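Looking after wooden spoons, spatulas and palette knives

Quick one this month as I'm behind with everything. Three people wrote in asking the same thing more or less, which is what to do with wooden utensils that have gone furry and grey. So, wood first, then the metal stuff, then drawers if there's room.

Washing. Hot water, bit of washing up liquid, quick scrub with the grain, rinse, dry with a tea towel straight off. Not the dishwasher. Not left in the bowl while you watch telly. A spoon left soaking overnight swells, and then it dries out and you get the split up the handle. Stand them head up in a jug to finish drying, or flat on a rack with air under.

Furry spoons. Fine sandpaper, not the coarse stuff from the shed. Wet the spoon, let it dry, the fibres stand up, sand them off. Do it again. Third go usually gets it smooth. Wipe the dust off with a damp cloth and let it dry right out before you oil it, overnight at least. 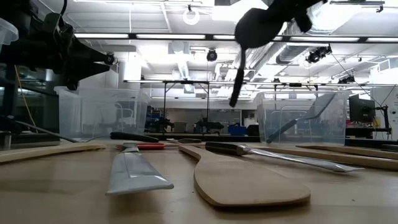
Killia, 25 October 2025

Flat things are easier than spoons. A paddle or a flat spatula you can lay on the table and sand properly with a block, whereas a spoon bowl means fingers and patience. Wrap the paper round a cork for the bowl. Watch the edge on a flat one, it's easy to round it over and then it won't scrape a pan any more.

Oil. Food-safe mineral oil is what I use, the cheap bottle from the chemist. Wing-sze Chuang swears by walnut oil but then you have to think about nut allergies, and I've grandchildren's friends in and out. Don't use olive or sunflower, goes rancid, stinks. Warm the bottle in a mug of hot water first. Rag, rub it in, leave it, wipe off what's left. If it's sticky the next day you put on too much, just rub it down with a dry cloth.

How often? When it looks dry. Mine get it every 2 months or so in winter with the heating on, less in summer.

Rags. Mineral oil ones are fine. If you've used linseed or walnut or any drying oil, spread the rag out flat outside to dry, don't scrunch it up in the bin. They can heat up and catch fire by themselves, that is not an old wives tale.

Smells. Onion, curry, fish. Half a lemon and a spoonful of coarse salt, rub, leave ten minutes, rinse. Bicarb paste if the lemon doesn't shift it. Houshang Ghasemi boils his for a few minutes in plain water and says it's the only thing that works on garlic. It does work but it takes all the oil out too, so you're back to square one with the sanding. Up to you.

Stains. Turmeric isn't coming out. Put the spoon on a sunny windowsill for a week and it'll fade a fair bit. Beetroot goes on its own after a few washes.

When to chuck it. Any crack you can get a fingernail into. Black spots that come back after sanding. Soft patches. It's a wooden spoon, they're cheap, don't be sentimental. Old ones do for stirring paint or labelling rows on the allotment.

Metal spatulas and palette knives

Most of the trouble is where the blade goes into the handle. Water gets in, muck gets in, wobble starts. If the handle's wood, wash the blade end and just wipe the handle. Same oil as above for the handle, little bit, keep it off the blade or your icing will taste of chemist.

Bent blade. Offset ones are meant to be bent, please don't straighten it (someone did). For a wavy one, lay it on a folded towel over a chopping board and press with the heel of your hand, bit at a time. Don't use a hammer, you'll dent it and every dent shows up in the buttercream.

Burnt-on sugar. Stand the blade in just-boiled water, wait, wipe. Nothing abrasive. Scratches grab the icing and drag.

Rust spots on older carbon steel ones. Bicarb and a cork, rub in circles, rinse, dry it on the hob for a few seconds if the handle's well clear. Wipe of oil before it goes away.

Loose rivets I don't bother with. I-hsuan Shek has had luck tapping them tight over a bit of scrap steel, I've only ever made mine worse.

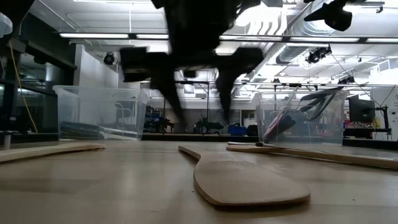

Drawers, then. Long flat things at the back, handles all facing the same way, or you'll be rummaging with a hot pan in the other hand. A jar on the worktop is fine for spoons but palette knives are too bendy and get bashed about by the heavy stuff. I keep mine in an old tea towel with pockets sewn in, cost me nothing. If you've got a deep drawer, a strip of batten down the middle stops everthing sliding about.

Don't put wood away damp. I know you know. But a closed drawer with one damp spoon in it smells by the end of the week and then they all do. Leave the drawer open a crack for an hour if you're not sure.

Keep one for onions and one for puddings. Cut a little nick in the end of the handle on the onion one so you can tell which is which.

And pull the whole drawer out twice a year, hoover the crumbs, wipe it with white vinegar, let it dry. Found 4 clothes pegs and a birthday candle in mine.

Shu-fen Chuang asks about bamboo. Same as wood but it splinters sooner and doesnt like being sanded much, go very gently, finest paper you've got. Oil it the same.

Chopping boards next time, I've had a lot of letters about the warped ones. If yours is cupped, try it hollow side down on a damp tea towel overnight and let me know how you got on.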